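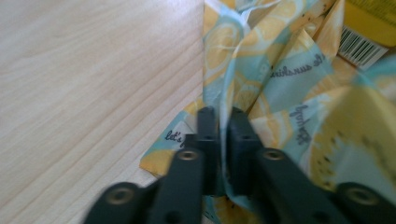
Removing Wax and Grease Marks from Cotton Table Linens

Last updated: June

Scope

These steps apply to printed or plain cotton napkins, runners and dish towels that are colorfast. Do not use them on silk, wool or anything with a coated back. Linen can be treated the same way, but it creases harder and needs more ironing at the end.

Check for colorfastness

Dampen a white rag and press it on an inside hem for 2 minutes. If color transfers, stop and take the piece to a cleaner. Yellow and orange prints are worth testing separately from the background color.

Wax

1. Let the wax harden. A bag of ice held against the spot speeds this up.
2. Lift off the surface layer with the back of a butter knife. Work toward the center of the mark.
3. Place the cloth between plain paper towels. Printed paper can transfer ink.
4. Press with a warm iron, steam off. Move to a clean section of towel as wax is absorbed. Repeat until no more comes through.
5. Treat any dye left by a colored candle as a grease mark.

Grease

1. Blot. Do not rub.
2. Work undiluted dish soap into the back of the fabric and leave it for 13 minutes. Longer contact has made no difference on cotton in our use.
3. Rinse from the back with warm water.
4. For old marks, mix 2 tablespoons of washing soda into 300 ml of hot water and soak the area until the water cools. Wear gloves.

Washing and drying

Wash at the warmest setting on the care label. Inspect before drying, as dryer heat sets any oil still in the fibers. If a shadow remains, repeat the grease steps while the cloth is damp. Line dry printed pieces out of direct sun and iron them on the reverse side.

Store folded only when fully dry.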